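The Red Tray

The flat had to be empty by four, and at half past one she was still in the kitchen.

The bedroom had gone quickly. Her mother had kept very little in it: a bed, a lamp, a chest of drawers with the winter things in the bottom. The men from Clestarero had taken the lot down in the lift before lunch, and the carpet showed dark squares where the furniture had been. The front room was only books and chairs. But the kitchen had drawers, and every drawer had to be decided.

Her brother was on his knees with the tape gun. He had come up from Rollberg on the early train and had been cheerful until the saucepans.

"What about this?" he said, holding up a jelly mould.

"Did she ever make jelly?"

"Once. It didn't set."

He put it in the box for the charity shop. They had agreed on three boxes: one for her, one for him and one for the shop. By now the shop had five and the two of them had about half of one each. Neither of them had much room at home.

She opened the drawer beside the cooker. It stuck, as it always had, and she lifted it a little and pulled. Inside were the things that came out for visitors. There were napkin rings, a cake slice, a candle shaped like a three from a birthday neither of them could place, and a rubber band ball. At the back, wrapped in a tea towel, were the black spoons.

She had forgotten the spoons. Their mother had bought them the year she worked at Flonavix, when she was on the switchboard and had to be in by seven. They came from the staff shop on the ground floor, where you could get seconds if you were friendly with the woman on the till. Four black spoons and a long red tray. She had carried them home on the bus with the tray under her arm, and a man had asked her if she was in catering.

"She told him yes," said her brother.

"She told him she did weddings."

"And he asked for a card."

They both knew the story, so there was no need to go on with it. She laid the tea towel flat on the worktop and put the spoons on it in a row. One had a dull patch on the handle where it had been left too near the hob. Their mother had always given herself that one.

"Where's the tray?" he asked.

She looked on top of the fridge, then in the gap beside it, then in the cupboard with the ironing board. He looked under the sink, where there was no chance of its being. It was in the hall in the end, behind the coats, standing on its side with a calendar and some old phone bills propped against it. She wiped it with the tea towel and took it through to the kitchen table.

It was smaller than she had thought. As a child she had needed both arms for it. On Sunday evenings it used to come in with the toast and the boiled eggs, and they ate in front of the television with their feet tucked up, and whoever spilt something had to carry it out again. When it was clean the light came through the rim a bit, and she used to put her hand behind it to see her fingers go pink.

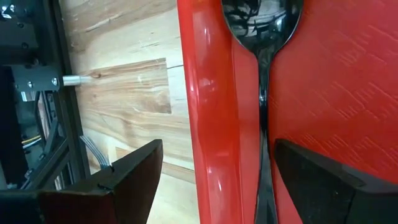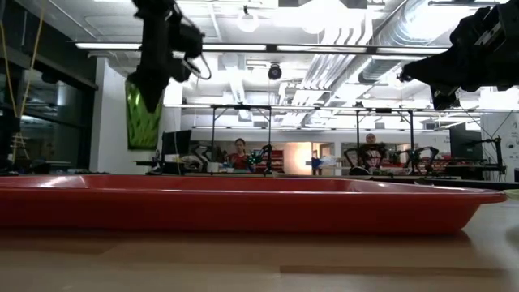

What the tray was worth

He turned it over and looked at the bottom.

"There was one of these in a shop window near me," he said. "They wanted 258 for it."

"For a plastic tray?"

"It was in with a lot of other things. A lamp and so on. I think it was for everything."

"That's different, then."

"I'm only saying."

He set it down again. He had been only saying all day. He had only said that the bookcase might fetch something, and that the clearance had cost nearly 3000 with the storage on top, and that it would be nice to see a little of that back. She didn't blame him for it. He had paid the first half without being asked, and he had two at home who needed shoes.

She filled the kettle. The kettle was staying until last, with two mugs and the end of the milk. While it boiled she washed the spoons, though they were clean, and dried each one and held it up to the window. You could see yourself in them upside down, with the window bent behind you.

"You used to scream at that," he said.

"I was little."

"You were eight."

The cat next door had got on to the balcony again and was looking in through the glass. Their mother had called it Na, which was as much of its name as she had ever caught when the neighbours shouted for it, and she had fed it ham. He cut the corner off his sandwich and put it outside. The cat sniffed it and stayed where it was.

They drank the tea standing up. Down in the street the van doors banged, and one of the men laughed at something. It was nearly May and the sun came right across the floor and showed up all the crumbs under the cooker.

"You have the tray," he said.

"I thought you wanted it."

"Where would I put it? You've got the long table."

"You take the spoons, then."

He thought about this – she could see him working out which drawer they would go in. Then he took two of them from the tea towel and slid the other two over to her. He had left her the one with the dull patch.

"That one's yours," he said. "You've got her feet as well."

She wrapped her two in the tea towel and he wrapped his in a sheet of newspaper. The tray wouldn't go in any of the boxes. She tried it longways and then slantwise, and the cardboard bulged, and in the end she leaned it by the front door with her bag so that she wouldn't walk out without it.

After that they did the last of the drawers fast. String, fuses, a torch with no battery, the instructions for a mixer that had been thrown out years before. He taped the boxes and wrote KITCHEN on every one, even the one with the shoe polish in it. She swept under the cooker. At ten to four the bell went and it was the man for the keys.

She took the bus, because her brother needed the car for the boxes. It was busy, and she had to stand as far as the bridge with the tray held flat against her coat. A boy in a school blazer got up and offered her his seat.

"Is that for a party?" he asked.

"A wedding," she said, and sat down.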